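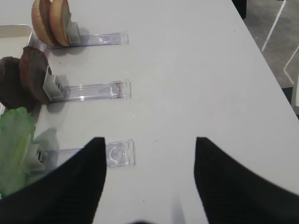 *Poste Komholm, vue poignet, doigts ouverts. Pains en haut, disques bruns au milieu, feuille verte en bas.*

**2026-10-24, cahier d'atelier, poste Komholm**

Relecture du guide Fostgate (révision de juin) avec la cellule sous les yeux. On me demande un avis écrit avant de l'appliquer à toutes les cellules d'Ilenora. Mon avis est mitigé et je préfère le noter ici dans le désordre, je mettrai au propre si quelqu'un le réclame.

Le guide fait 67 règles. Laine Grīnberga trouve que c'est raisonnable. Moi je trouve que c'est le nombre qu'on obtient quand chaque relecteur ajoute la sienne et qu'aucun n'en retire. J'ai essayé de les classer selon une seule question : si je viole la règle, est-ce que quelqu'un ou quelque chose s'en aperçoit ? Pour une bonne partie, la réponse est non. Le fichier sort pareil, le script de contrôle passe au vert, et la case est cochée par la personne qui était censée la respecter.

**Règle 4, « plan de travail dégagé »**

Texte : « Le champ du poignet ne doit contenir que les pièces de la tâche et leurs supports. » Sur la vue du haut de page, on a le bord d'un bac blanc dans le coin supérieur gauche, du sol gris à droite, un pied sombre au bord de la table. Donc non conforme, si on lit la règle comme elle est écrite. Et je ne vois pas comment elle pourrait l'être avec une caméra au poignet : dès que le bras s'oriente, il attrape un bout de la pièce. Soit on entoure la cellule de panneaux (bonne chance avec l'accès opérateur), soit on admet que la règle a été écrite pour une caméra fixe et recopiée sans réfléchir.

Laine propose « pas d'objet *manipulable* étranger à la tâche à portée du bras ». C'est mieux. C'est vérifiable debout devant la table, sans ouvrir une seule image. Reste à dire si le bac est étranger à la tâche. Le guide n'en sait rien, la fiche de tâche Kamath non plus, et j'ai demandé à deux personnes, j'ai eu deux réponses. Tant que la fiche ne le dit pas, la règle ne sert à rien, qu'elle soit bien rédigée ou mal.

**Règle 9, disposition des supports**

Exigence : supports parallèles, espacement « constant ». Constant à combien près ? Pas de tolérance. J'ai demandé à Fostgate par mail, réponse : « selon l'état de l'art ». Ce n'est pas une tolérance, c'est une façon de ne pas répondre.

Supports plastiques transparents, en plus. La personne qui repositionne travaille au jugé sur un bord qu'elle voit mal, avec un reflet dans la longueur. Moi-même j'ai dû me pencher pour décider où s'arrêtait celui du milieu. Un gabarit de pose réglerait l'affaire en une minute, mais le guide parle d'« alignement visuel par l'opérateur formé ». Formé à quoi ? J'ai vu le module de formation, l'alignement y occupe une diapositive.

Essai que j'aimerais faire avant de graver quoi que ce soit : poser au gabarit, poser à l'œil, mesurer l'écart des bouts au pied à coulisse. Si l'écart à l'œil est petit devant ce que la tâche tolère, on supprime la règle. S'il est grand, on impose le gabarit. Dans les deux cas le texte actuel disparaît.

**Règle 13, transparence**

« Éviter les matériaux transparents ou réfléchissants dans la zone de prise. » Je veux bien. Les supports de la fiche Kamath sont transparents. Le même document qui recommande la fiche Kamath comme tâche de référence (annexe B) déconseille donc ses supports dans le corps du texte. Personne ne l'a relevé à la relecture, moi compris, j'étais dans la liste.

Sur le fond je doute aussi. Si on veut que la machine sache travailler avec des objets de cuisine ou d'emballage, il faudra bien qu'elle voie du plastique clair un jour. Interdire le difficile dans les données, puis s'étonner que ce soit difficile au déploiement, on l'a déjà fait. À remplacer par : signaler le matériau transparent dans les métadonnées. Un champ, une valeur, fini.

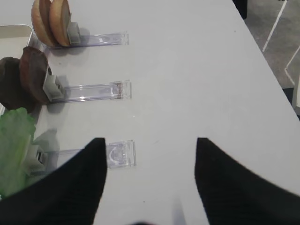 Même problème avec la règle 17, qui impose un « état initial identique » d'un épisode à l'autre. Identique au sens de quoi ? Un support décalé de l'épaisseur d'un ongle, c'est identique ? Une feuille de salade qui retombe un peu plus vers le bord, c'est identique ? Les objets rigides, à la rigueur, on peut les caler. Pour une feuille, le mot n'a pas de sens. Et je soupçonne que l'identité stricte est nuisible : si la position de départ ne bouge jamais, la politique apprend la position de départ et rien d'autre.

Ce qu'il faudrait écrire, c'est l'enveloppe : quelles pièces peuvent bouger, dans quelle direction, jusqu'où, et qui l'a tiré au sort. Laine a une feuille de tirage qu'elle utilise depuis juin, en marge du guide. Elle n'est mentionnée nulle part. C'est pourtant la seule chose dans ce dossier qui me donne confiance.

**Contrôle sur les enregistrements existants**

J'ai repris le lot déjà livré : 153 épisodes, tous marqués « conformes » par l'opérateur. Je les ai relus avec le guide à côté, en appliquant les règles au pied de la lettre, sans indulgence. Il m'en reste 82 que je signerais. Les autres tombent presque tous sur la règle 4 ou la 17, c'est-à-dire sur les deux règles les plus mal écrites du document.

Deux lectures possibles :

- les opérateurs cochent sans regarder ;
- les règles sont telles qu'un opérateur de bonne foi et moi n'arrivons pas au même verdict.

Je penche pour la seconde, mais je n'ai pas de quoi trancher. Il faudrait une double lecture en aveugle sur le même lot. Laine est d'accord pour faire la deuxième lectrice, à condition que je ne lui montre pas mes annotations (elles sont dans l'autre cahier, je ne le laisse pas traîner).

En attendant, je demande qu'on arrête d'écrire « conforme Fostgate » dans les en-têtes. On peut écrire « auto-déclaré ». C'est moins flatteur pour le client.

**Ce qui tient debout**

Pour être juste, quelques règles valent leur place :

- *Règle 2, essai de l'arrêt d'urgence en début de séance.* Oui, sans discussion. On appuie, on note l'heure, on signe. Le contrôleur garde la trace de son côté, donc un mensonge se voit.
- *Règle 6, personne dans le volume du bras pendant la remise en place, sauf mouvement inhibé.* Oui. Par contre « mouvement inhibé » doit désigner un état précis du contrôleur. Une pause dans l'interface de téléopération n'en est pas un, et j'ai vu la confusion faite.
- *Règle 21, un épisode raté se garde et s'étiquette « raté ».* Oui, et je la remonterais en première page. Jeter les ratés est la tentation la plus forte de tout le métier.
- *Règle 30, pas de reprise à la main d'un objet en cours d'épisode.* Oui, mais il faut dire quoi faire quand ça arrive quand même : couper, étiqueter, recommencer. Le texte s'arrête à l'interdiction.

**Ce que je retirerais tout de suite**

- Règle 11, « propreté irréprochable du plan ». Il y a des points sombres sur n'importe quelle table blanche. Si la crasse gêne la prise, c'est un défaut ; si elle ne gêne rien, on a mieux à faire. Mettre « plan essuyé en début de séance » et passer à autre chose.
- Règle 19, nommage des fichiers à la main. L'opérateur ne devrait pas nommer un fichier. Jamais.
- Règle 44, la photo de fin de séance « pour preuve ». Preuve de quoi, elle ne dit rien des épisodes.
- Toutes celles qui contiennent « veiller à ». Je les ai surlignées en jaune, la page 12 est entièrement jaune.

**Sur les objets**

Fiche Kamath : l'inventaire appelle les pièces « pain », « galette », « salade ». Sur certaines vues, les disques bruns pris tout seuls, je pourrais les appeler biscuits. Ça paraît idiot, mais les annotateurs externes n'ont pas la fiche et ils mettront ce qu'ils voient. Il faut une référence de pièce par objet, et le nom courant en commentaire. La règle 25 demande des « libellés explicites », sans liste. Même maladie que le reste : une intention à la place d'une consigne.

**Coût**

Fostgate annonce un surcoût « négligeable ». J'ai chronométré la liste de contrôle complète, faite sérieusement, lecture comprise : plus de 900 secondes avant le premier épisode. Pour une séance longue, ça passe. Pour les séances courtes que nous demande Ilenora, c'est ridicule, et quand une liste est ridicule les gens la cochent de mémoire depuis la machine à café. Je préfère huit lignes faites que la liste entière signée.

**À faire**

- [ ] Gabarit de pose pour les supports (plan à demander à l'atelier mécanique, prévoir un repère côté pince)
- [ ] Double lecture en aveugle avec Laine
- [ ] Réponse écrite de Fostgate sur les tolérances, règle 9 et règle 17
- [ ] Faire préciser le statut du bac dans la fiche Kamath
- [ ] Intégrer la feuille de tirage de Laine en annexe, avec son nom dessus
- [ ] Remplacer « conforme » par « auto-déclaré » dans les en-têtes du lot

Note en marge, ajoutée après discussion : Laine pense que je suis trop dur et qu'un mauvais guide appliqué partout vaut mieux que des habitudes différentes dans chaque cellule. Elle a peut-être raison pour les métadonnées. Pour la sécurité je ne signe pas ça, une règle 6 floue et uniforme reste floue. On en reparle quand la double lecture sera faite. D'ici là, Komholm continue avec les règles 2, 6, 21 et 30, plus la feuille de tirage.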